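别再劝我断舍离了

去年搬家的时候，我扔掉了36袋东西。这个数字我记得清楚，因为搬家公司按袋收清运费，账单上写着。当时我刚读完一本讲整理的书，书里说，把每件东西拿在手里，问问自己还需不需要它，不需要就道谢，然后放手。我照做了，道谢道得口干舌燥。半年以后，我重新买回了电烙铁、一口汤锅、两条厚毯子和一本旧版的地图集，最后那本花的钱是原价的三倍，书脊还是裂的。

所以我现在对“少即是多”这四个字很有戒心。

先说我怀疑的是什么。我不反对家里干净，也不觉得堆满纸箱的走廊有什么诗意。我怀疑的是一种越来越理直气壮的说法：东西多等于心里乱，扔掉东西等于把日子理顺了。这个等号是谁画上去的？我翻过不少这类书和课程，找来找去，能拿出来的证据多半是学员感想。有人扔完衣柜以后换了工作，有人清空书架以后和丈夫和好了。扔完以后什么都没变的人不写感想，写了大概也不会被印在封底。

我的朋友Clotilde Caron报过一个线上课，叫Surwood，六周，学费不低。课程要求第一周处理衣物，第二周处理纸张，之后是厨房、纪念品，依次往下。她是个认真的人，每周交作业，拍照打卡。第四周轮到纪念品，老师在群里留言说，回忆在心里，不在物件里。她把外婆的针线盒寄给了二手店。后来她跟我说起这件事，语气很平，只是问我，如果回忆真的在心里，为什么她现在想不起盒盖里面贴的那张小画是什么颜色。

我答不上来。我猜老师也答不上来，不过课程已经结束了。

“回忆在心里”这句话，我觉得是整套理论里最站不住脚的一句。记性好的人可以这么讲，我不行。我家抽屉里有一张停车票，上面的字已经快褪光了，可我一看见它，就想得起那天下午停在哪条街，跟谁吵了架，吵完吃了什么。没有这张票，那个下午就没有了。留着它占多大地方呢？比一张名片还小。整理师会说，一张票不占地方，一千张就占了。可我没有一千张，我只有一张，为什么要按一千张来管我？

再说衣服。几乎所有的整理法都从衣服讲起，理由是衣服最容易扔，先拿它练手。从经营的角度看这很聪明，学员第一天就能看到成果，柜子空出一大块，心情确实好。这种好心情能维持多久，没人负责跟踪。我自己的经验是两个星期左右，然后降温，我发现唯一一件能套在大衣里面的毛衣已经进了旧衣箱。 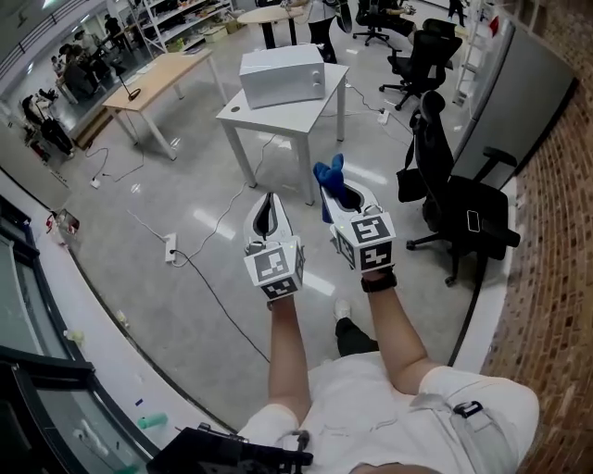

一件蓝色的软织物，留还是不留

还有一套“一年法则”，流传得很广：一年没穿的，就不会再穿了。听上去像常识，仔细想想是在瞎猜。我有一套深色西装，穿过的场合是两次葬礼和一次面试，中间隔了好多年。按法则它早该走了。面试通知是头天晚上来的，第二天上午就要到场，那时候我难道去租一套？一年没用过的东西还包括灭火器、急救包和护照，倒没见谁劝我对它们道谢放手。可见这个法则自己也知道有例外，只是例外由写书的人来定。

我跟做家具修理的Gaspard Millet争论过这个问题。他的看法比我更不客气。他说，扔得痛快的人，往往是买得起第二次的人。他店里常来一些老人，为了一把椅子腿跑三趟，椅子本身不值什么钱。也常有年轻夫妇把整张好桌子搁在路边，桌面上贴张纸条，写着“请拿走”。他把这样的桌子捡回来，换个抽屉滑轨，再卖出去。他说有一回买桌子的正是同一条街上的人，刚清空了自己的饭厅，嫌太空。

这个故事太顺了，我有点不信，他也承认可能记混了两位顾客。但他讲的那个道理我是信的。“需要的时候再买”是一种奢侈，它的前提是钱包里有余钱，附近有商店，商店里还卖同样的货。我母亲那一代人攒绳子、攒玻璃瓶、攒饼干盒，常被我们笑话。她们攒的时候，哪一样都不是随时能买到的。如今能买到了，习惯没改过来，于是被说成一种毛病，要由年轻人上门“帮忙”治好。

我见过这种帮忙。邻居Jovita Solís住院几天，她的侄子趁机来清理房子，一片好意，干了整整两天，厨房台面擦得发亮。她回来以后找不到开罐器，找不到放大镜，找不到那只用来垫门的旧熨斗。侄子给她买了新的开罐器，电动的，她不会用，也不想学。门从此老是自己关上。她没有发火，她只是每天傍晚到我这里来借开罐器，借完就还，第二天再来。我说您留着吧，她说不用，家里要清爽。我听不出这句话里有没有讽刺。

当然有人会说，这是方法用错了，真正的整理要由本人来做，不能代劳。这种辩护我听得多了。做出效果是方法好，没做出效果是人不对，或者心不诚，或者步骤漏了一步。任何一套理论要是只赢不输，我就会捂紧口袋。

说到口袋，不妨看看这门生意卖什么。讲极简的人，最后总要卖收纳盒。我手边有一份Wekier的产品册，一共68页，前面6页谈放下和自由，后面全是盒子：放袜子的，放电线的，放别的盒子的。盒子一律是米白色，因为米白色看着安静。我算不清买齐一套要花多少，大概够我把扔掉的东西全买回来，外加一张新的地图集。为了少一点东西而先买一批东西，这件事在册子里没有显得奇怪，排版太漂亮了。

同事Rasha Atallah不同意我。她在一套很小的公寓里养大了两个孩子，对她来说，每季清一次东西跟哲学没有关系，不清就没处下脚。她说我有储藏室，当然可以为一张停车票写文章。这话我反驳不了。地方小的人必须取舍，取舍也必须有个办法，哪怕办法粗糙一点。我把她的衣柜规矩抄了下来：孩子穿小的立刻送人，大人的衣服坏了才走，谁的东西谁决定，吵起来就再放一季。里面没有道谢，也没有心灵成长。我看比哪本书都讲得明白。

我跟她的分歧大概在这里：她清东西是因为屋子装不下，书里清东西是因为装得下也不应该装。前一种情况我没有意见。后一种，我总觉得是把一种审美当成了品德来推销。白墙、空桌面、一枝插在瓶里的干草，好看，我也喜欢看。杂志上的房子好看，多半因为拍照那天没有人在里面煮面。要我相信住在里面的人因此更平静、更专注、更懂得爱别人，得拿点别的东西给我看。

也有人拿环保来劝我，说少拥有就是少消耗。少买确实是，多扔怎么会是？我那36袋东西去了哪里，我至今不知道。搬家公司的人说“会处理的”，我就没有再问。捐衣箱里的衣服去了哪里，我也不知道，箱子上印的字很温暖，电话打过去没人接。把东西从我眼前挪到别人眼前，我的屋子是清爽了，世界上的东西一件也没有少。这一层，书里通常用半页带过，接着就讲下一个抽屉。

写到这里，我起身去看了看自己的储藏室。里面有一台坏掉的风扇，两把伞骨断了的伞，一箱不知道配什么机器的充电器。我知道这些东西多半没有用了。充电器我试着理过一次，理到第16根的时候，有一根正好能插进旧相机，相机亮了，里面还存着照片。我就坐在地上看照片，看到天黑，剩下的又堆回了箱子里。

风扇我打算这个月送去给Gaspard看看，修不好再说。伞可以扔。充电器先放着。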